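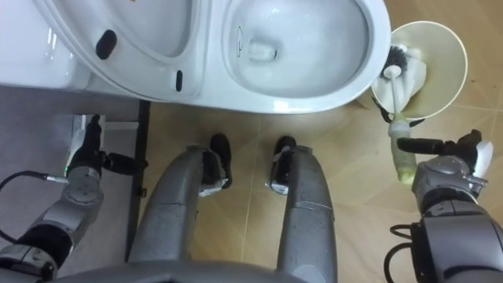 ¿Un robot que limpia el baño? ¡Sí! Y en un taller compartido, de esos donde los vecinos van a soldar, serrar y atornillar cosas, se puede construir uno poco a poco. El nuestro se llama Plirnix y lo estamos montando en el taller Jandero. Te contamos cómo funciona por dentro y por qué limpiar un váter, que a ti te parece aburridísimo, para un robot es una aventura tremenda.

¿Cómo ve un robot?

Plirnix lleva una cámara en la cabeza. Cuando mira hacia abajo ve lo que tiene delante y también se ve a sí mismo: sus piernas, sus pies, sus brazos. Parece una tontería, pero le viene muy bien. Tú sabes dónde está tu mano aunque cierres los ojos (¡haz la prueba, tócate la nariz!). El robot tiene que calcularlo. En cada articulación hay un sensor que mide cuánto se ha doblado, y el ordenador junta todas esas medidas para saber dónde han quedado los dedos.

¿Y las manos?

Se llaman pinzas. Tienen dedos, como las tuyas, pero no sienten cosquillas ni notan solas si algo resbala. Agarrar el mango de una escobilla es difícil porque es muy fino y está inclinado. Si la pinza se cierra un poco antes de tiempo, ¡zas!, lo empuja y la escobilla se mueve de sitio. Y si al lado hay una botella, el brazo tiene que pasar sin tirarla.

Lo más complicado: no caerse

Ponte de pie y estira los dos brazos hacia delante. ¿Notas que los dedos de los pies aprietan el suelo? Tu cuerpo se ha colocado él solito para no irse de morros. Plirnix también tiene que hacerlo, y cada vez que alarga un brazo corrige un poquito las piernas. Para practicar usamos un programa nuestro, Okine, que repite el movimiento en la pantalla antes de hacerlo de verdad. Llevamos 3541 ensayos en el ordenador, y todavía nos emocionamos con cada uno que sale bien.

¿Quién le enseña?

Las personas. Le damos el trabajo partido en trocitos: acércate, mira, estira el brazo, abre la pinza, ciérrala, levanta. Limpiar un váter, escrito así, nos ocupó 80 pasos. ¡Y eso sin contar el de bajar la tapa!

Pruébalo en casa

Necesitas 2 cucharas de madera, un rotulador gordo y un vaso de plástico. Mete el rotulador en el vaso. Coge una cuchara con cada mano, guiña un ojo e intenta sacarlo usando solo las cucharas, sin volcar el vaso. En el taller, nuestro récord está en 11 segundos.

Palabras para tu cuaderno

Articulación: la parte por donde se dobla un brazo o una pierna.
Sensor: pieza que mide algo, como la luz, la fuerza o un giro.
Pinza: la mano del robot.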